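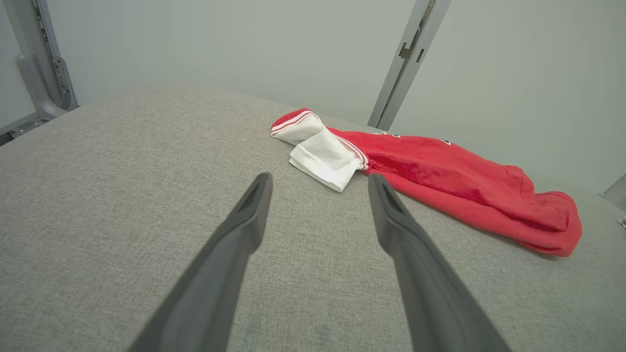 Grey woven cloth, close up, pale wall behind.

List: upholstery-cloth
Date: December 10, 2023
Subject: Re: Rub counts and pilling on plain grey weave

The Drindetville workshop wrote:

> We have re-covered a bench in a plain grey weave from Aerts. The
> sheet that came with it gives a rub count but no pilling grade. After
> one season there are small balls of fibre along the front edge and
> none on the back. Is the rub count wrong, or are we reading it wrong?
> Also, does a fabric shaver shorten the life of the cloth?

The two figures come from different tests. A rub count tells you when yarns start to break. Pilling happens long before that, when loose fibre ends work out of the yarn and tangle. A cloth can pass a high count and still pill badly in the first few months, particularly if it is a wool and polyester blend. The wool ends wear away but the polyester ones hold on, so the balls stay put.

Your front edge gets the backs of people's legs and most of the sideways movement. Pills there and not on the back are what I would expect.

I keep offcuts for checking this. They get 1000 strokes by hand with a block faced in the same cloth, stopping at 50 and 800 to look at the surface under a low side light. It is not a standard method and the results cannot be set against a supplier's sheet, but it puts cloths in a sensible order. Of the 19 pieces in the box, the tightly twisted yarns come out best whatever the fibre.

On a mottled grey, early pilling is hard to see from straight above. Get your eye level with the cloth and look along it. 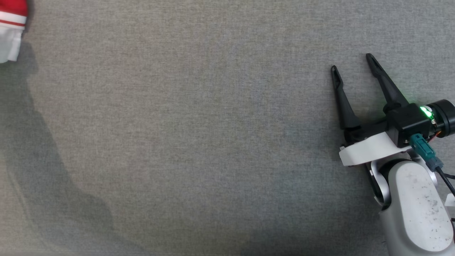

Shavers

A shaver takes off fibre that has already left the yarn, so one or two passes do little harm. Repeated use thins the face. Keep the guard on, pull the cloth flat and stay away from piping and seams. Do not pull pills off by hand, as this draws out more fibre.

What to ask Aerts

Ask for the pilling grade and the number of cycles it was taken at. A grade without the cycles is of little use. Ask for the fibre content of warp and weft separately too. The Nirnov mill prints both on its swatch cards.

I have a spare length of the Plaltutley twill and will put it through the same strokes in January. Figures to the list when done.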